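Speaker notes: Showing the robot how to do it
Version for the afternoon talk, with my remarks to myself

Slide 1. Title

Wait until the door is closed. Say the name of the talk and my name, and that I will speak for 24 minutes and then take questions. Speak slowly. Last time I finished early and people told me that they lost me in the middle part.

Start with the kitchen story. When I learned to make bread, my aunt did not give me numbers. She put my hands in the dough, she put her hands on top, and she pushed. After this I tried alone, and she corrected me. Today I want to talk about doing the same with a robot arm, and about the cases when her hands are not on top of mine but at the end of a cable.

Slide 2. Two ways to show

First way: by hand. We make the arm soft, so the motors only carry its own weight, and a person takes it by the wrist and leads it. In the papers it is called kinesthetic teaching. I will say "by hand" for the whole talk.

Second way: by remote control. The person holds a device and the arm follows. The arm can be in the same room, in another building, or it can be only in simulation.

Ask the audience who has done the first and who has done the second. Let them raise their hands. If many have done both, shorten slide 3.

Slide 3. By hand, what I like and what I don't

I like that you feel the contact. If a drawer is stuck, your arm knows it before your eyes do. New people learn it fast. At Perkby we gave the arm to people from the packing area and they had a usable recording before lunch.

What I don't like: your body is in the camera view. The policy later sees a world without you in it, and it behaves strangely. Also you get tired, and a tired teacher makes lazy paths. In my own recordings I can see where my shoulder began to hurt. The elbow of the arm goes lower and lower.

(If somebody asks about the camera problem: we replayed the joint positions without the person and recorded the cameras again. It worked for rigid objects. For cloth it did not work well.)

Slide 4. By remote control, what I like and what I don't

The view is clean. You can sit. You can repeat a hard part many times without touching anything.

But you lose the feeling in the hand. Most of our devices give no force back, and people push too hard. They also wait. A person on remote control moves, stops, looks, moves again. The robot learns this stopping like it is part of the task. Tell the Cillach story here: the policy came to the handle and stood still, and we thought the software had crashed. It was copying us. We all stopped there to think.

Do not tell the second Cillach story, it is too long.

Slide 5. The device matters more than I expected

We compared three: keyboard, 3D mouse, and a small copy of the arm which you move with your hand (the Brisano leader arm, the old one with the white base, not the new one).

Keyboard: very slow, and it makes square paths. Good for testing only.

3D mouse: fine for straight motion. Rotation is difficult for almost all people, and twisting and pushing get mixed.

Leader arm: the most natural. But it has to start in the same pose as the real arm, or the first second is a jump. Put a check for this in your software. We did not have it in the beginning, and we paid for one wrist.

Slide 6. The drawer task

Explain why I chose it. It looks like nothing. You go to the handle, close the fingers, pull back in a straight line, open the fingers. But each of these four steps can fail in its own way, and the audience can understand each failure without mathematics.

Approach: if the wrist is not turned to match the bar, the fingers land across it badly. Teach people to turn the wrist early, while there is still free space.

Closing: people close too soon. Tell them to go past the point where they think it is enough.

Pulling: a drawer has only one direction. The human on remote control pulls a little bit to the side and the controller fights with the rail. In simulation you may not notice it. On the real cabinet you hear it.

Opening: go back a little before you move away. If you leave sideways, you hit the handle bracket.

Slide 7. How we recorded

Say this slide short, the details are in the handout.

11 operators, 70 demonstrations from each. We changed the position of the cabinet between recordings. We did not tell the operators which path is the best one, and I think now that this was a mistake. Some came to the handle from above, some from the side, and the policy took the middle of both, where there is no handle.

After this we wrote one page of rules. Turn early. Do not stop at the handle. Pull straight. If you make an error, correct it and continue, do not throw the recording away. The last rule is the most useful one. A robot that has seen only perfect work does not know how to come back when it is a little bit wrong.

Pause here. Drink water.

Slide 8. Wrist camera

Many operators wanted to see only the outside view, because it is like watching television. I ask them to use the wrist view for the last part of the approach. In the wrist view the world turns when you turn, and the first minutes are unpleasant. Up and down mean nothing anymore. Say to them: do not look for the floor, look for the bar, and bring it between your fingers.

Mention that the policy has this same view. If the operator cannot see the handle there, the policy cannot see it either, and it will guess.

Slide 9. What I would do again

Start in simulation, with remote control, until the operators have no fear of the arm. Then some recordings by hand on the real cabinet, to learn how much force is needed. Then remote control again on the real cabinet. Ghauri did it in the other order and they came to the same place, but it took them until May.

Watch the recordings together with the person who made them. Do it the same day. People remember why they did a strange movement only for a short time.

Slide 10. Open problems

How do we know when there are enough demonstrations? I don't have a good answer. We stop when new ones do not change the result, and this is expensive.

How do we give the feeling back to the hand for little money? Vibration helps some people and disturbs others.

Thank the operators by name. The list is on the paper in my folder, do not try to do it from memory.

Slide 11. Last slide, stays on during the questions

Wrist view, fingers open, the drawer handle still ahead of them. Leave it on the screen and take the first question.
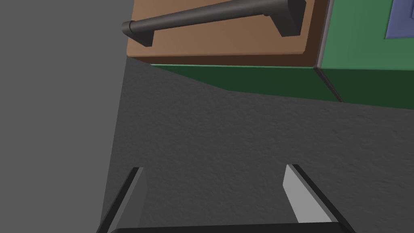
Neema Tanui asked if the correction rule does not also teach the robot to make the error first, and whether we should cut out the bad part and keep only the recovery. My answer was that we tried the cut on a small set and it helped a little, but somebody must mark by hand where the error ends, and two people never marked it in the same place. She said she would start the recording from a wrong pose on purpose, so there is nothing to cut. Add this to slide 7 for the next time.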